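Handheld Gripper Project — Floor Session Safety Checklist, with Comments
August
By Snædís Oddsson, safety lead, student manipulation project

Scope: floor-level recording sessions using the paired handheld grippers, room as normally laid out. Does not cover the arm cell, which has its own sheet (Eyvindur Hafþórsson holds the current copy). Items are marked OK, ACTION or N/A. Comments are mine unless initialled EH.

1. PEOPLE

1.1 Operator has read the session sheet and signed it. OK.

1.2 Operator's sleeves are close-fitting at the wrist. OK. Loose cuffs have been caught in the jaw linkage twice this term, both times on the right-hand unit. No injury, one torn cuff.

1.3 Second person in the room for the whole session. OK. The second person may do other work but must be able to reach the supply switch without stepping over the operator.

1.4 Closed shoes for everyone in the room. ACTION. Slippers are still being worn during sessions. The rule was written for the arm cell and people do not think it applies to the floor work. It does. A dropped gripper lands on a corner of the marker cube. Revised wording to go on the door.

1.5 Onlookers stay behind the operator or at least two tiles clear of the working area. ACTION. Not kept to. People walk across the front of the task to get to the water dispenser. Operators look at the object, not at feet, and someone crossing also spoils the recording.
EH: Could we move the task area towards the desk side? The cables would reach.
Reply: They would reach, but then the stool and the tripod legs are in the way. Leave the area where it is for now and review after the next block.

2. GRIPPERS

2.1 Jaws open and close fully by hand, no sticking. OK, both units.

2.2 Marker cubes tight on their mounts. Left unit OK. Right unit ACTION — slight rotation under thumb pressure. Retighten the mount and recheck the calibration file before the next session. Do not glue it. The left cube was glued last year and had to be cut off.

2.3 Marker faces clean and flat, no lifting corners. OK. Wipe with a dry cloth only.

2.4 Cable strain relief fitted at the grip end. OK on both. The relief on the right unit is the Nolon clip, which is stiffer than the old one and should be looked at for cracking each month.

2.5 Cable runs back along the forearm with enough slack for a full reach. OK. Check this seated, in the position the operator will really use. Slack that is fine when standing can form a loop at knee height when the operator sits down.

3. FLOOR AND CABLES

3.1 Floor dry before start. OK. Check by hand, not by eye. The tiles are glossy and the ceiling lights reflect in them, so a small spill is hard to pick out. Any task using water needs the mat.

3.2 Floor outlet: plug fully home, no damage to the casing. OK.

3.3 Cables from the floor outlet gathered and kept off the walking route. ACTION. This has been open since the first inspection. The bundle was tidy for one week and has spread again. Two cable covers are needed. Holst do a low-profile one that takes four cords, and the quote is with Eyvindur.

3.4 Power adapters not under clothing, bags or packing material. OK. Adapters left on bare tile are acceptable for sessions under an hour.

3.5 Bags and boxes stored along the back wall or under the desk. ACTION. Partly done.

3.6 Stool and chairs not used as equipment stands near the operator. ACTION. The stool is being used as a shelf. If something has to go on it, keep the load low and central.

4. TASK OBJECTS

4.1 No glass, no ceramics, no blades in floor tasks. OK. Metal kitchenware is allowed.

4.2 Bowl rims checked for burrs before first use. OK. Run a gloved finger round the full rim.

4.3 Thin plastic bags and film: counted out and counted back in. OK. A bag left on these tiles is a slip hazard and is very hard to see. Bag tasks were added to the list after the rigid-object set was finished, and the jaws tend to pinch one fold and let the rest slide. Operators then lean further forward to recover it. If the operator's weight comes off the seat, stop and reset the object by hand.

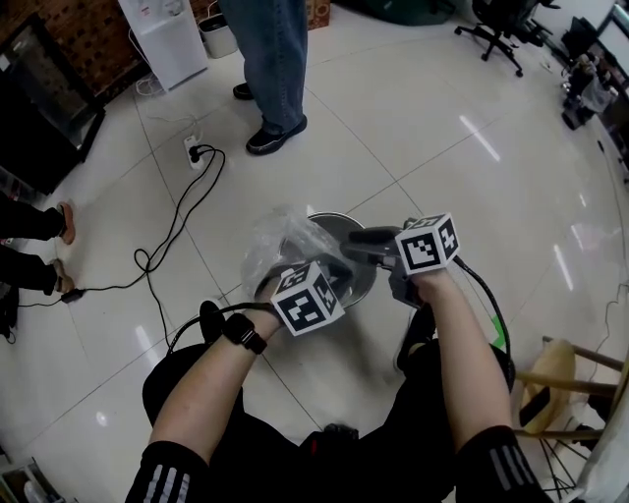

Bag-and-bowl task, both grippers in use, operator's view.

4.4 Jaw contact with metal objects is light. OK. Hard closing on a steel edge marks the jaw pads and shortens their life. Pads from the Lorico batch wear faster than the earlier ones and have been moved to the spare set.

4.5 Objects wiped down at the end of the session. N/A for dry tasks.

5. OPERATOR POSTURE AND TIME

5.1 Operator seated, with the object within easy reach. OK. The object should sit where both jaws can meet over it without the elbows locking.

5.2 Break taken at the set interval. ACTION. The log shows breaks being skipped towards the end of a block. Operators say they want to finish the set. The total for this block is 3000 takes and there is no prize for reaching it early. From now on the second person calls the break and the operator does not get a vote.

5.3 Any wrist or shoulder pain reported and written down. OK. One report this month, right wrist, operator rested and moved to labelling.

5.4 Wrist straps and watches do not touch the gripper body. OK. Check both wrists through a full rotation.

6. RECORDS

6.1 Session number and take range written on the sheet before power-off. OK, except one sheet where takes 487 to 552 have no operator name. The recordings are usable but the sheet is not complete. Whoever ran that range should see me.

6.2 Near misses entered in the book the same day. OK.

6.3 Folder on the Flondum drive matches the paper sheet. ACTION. EH to check the last two sessions.

OPEN ACTIONS

1.4 Footwear notice reworded and put up — SO
1.5 Crossing in front of the operator, reminder at the next meeting — SO
2.2 Right marker cube mount — EH, before any further recording
3.3 Cable covers — EH
3.5 Remaining bags moved — all
3.6 Stool cleared at the start of each session — second person on duty
5.2 Breaks called by the second person — with immediate effect
6.1 Missing operator name — SO
6.3 Folder check — EH

Item 2.2 stops recording on the right unit. All other items may be closed while sessions carry on. Next inspection at the end of the block, same sheet, with section 3 done first.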